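# The big metal bin, and why I'm in love with it

October 2022

So I finally have a proper sorting bin, and I have been grinning about it for a week! If you've been reading since June you'll remember the milk crate era, when every bit of hardware I own lived in seven plastic crates stacked beside the door and finding one hinge meant emptying four of them onto the floor. Those days are over, folks.

The idea came from Svitlana Boiko, who runs the Burkenora shed with me and has far better instincts about storage than I do. She'd been saying for ages that shelves were the wrong answer for loose, awkward bits, and that we wanted one big open container with sloping sides, something you could tip a whole bucket into and then pick through. I nodded along and kept buying crates (sorry, Svitlana). Then I used a metal bin like that at a friend's place for an afternoon and was completely sold.

What I love is the slope. In a straight-sided box everything small ends up jammed in the corners, and you scrape your knuckles fishing it out. When the walls lean in towards the floor, things slide down to the bottom where you can see them and get your hand around them. It's such a simple bit of folding! I've spent a silly amount of time rolling a single washer down the side just to watch it go.

I was also determined to go second-hand. New ones are lovely and shiny, but they're priced accordingly, and a bin that's had a working life has already picked up the scratches you were going to give it. I paid $90 for mine, and Bello Akpan helped me carry it in from the ute, which took two goes and some colourful language at the doorway.

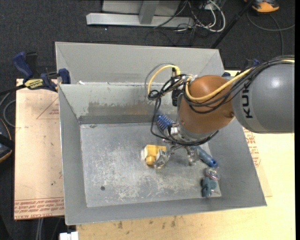 A high back is the other thing I'd look for. I didn't appreciate it until the first time I upended a bucket of old bolts with a bit too much gusto. With low sides all round, half of them would have gone behind the bench to live with the spiders — with a tall panel at the rear, they clatter back down and stay put. If you're shopping for one and you work up against a wall like we do, please hold out for the back panel. You'll thank yourself.

Cleaning has been easy so far. I brush it out with an old paint brush and wipe it down with a damp rag, then dry it properly, especially along the folds. I'm not bothering with paint. Oksana Kravets painted hers a gorgeous dark green and it looked wonderful for a month, and then she was picking green flakes out of her screws all winter. Bare metal for me.

The noise, though! I should warn you about the noise. Dropping a handful of brackets onto a sheet-metal floor is like throwing cutlery down a stairwell, and the dog leaves the building every time. A rubber mat underneath the bin helps more than I expected. I tried a mat inside as well, but it bunched up and the little screws crept underneath it, so out it came.

My sorting routine now goes like this: tip in one bucket, pull out the big things first, then the middling ones, and sweep whatever's left into a tray for a rainy day with the radio on. I got through 32 door handles in a single morning, all matched into pairs except for two stubborn brass ones. If anyone near Burkenora has the odd halves of those, I'd be thrilled to hear from you.

Next up is labels for the drawers, and Noemi Obi has promised to lend me her stencils. I've still got three crates of curtain fittings to get through before then, and a jar of keys that I'm saving for last because I enjoy it the most.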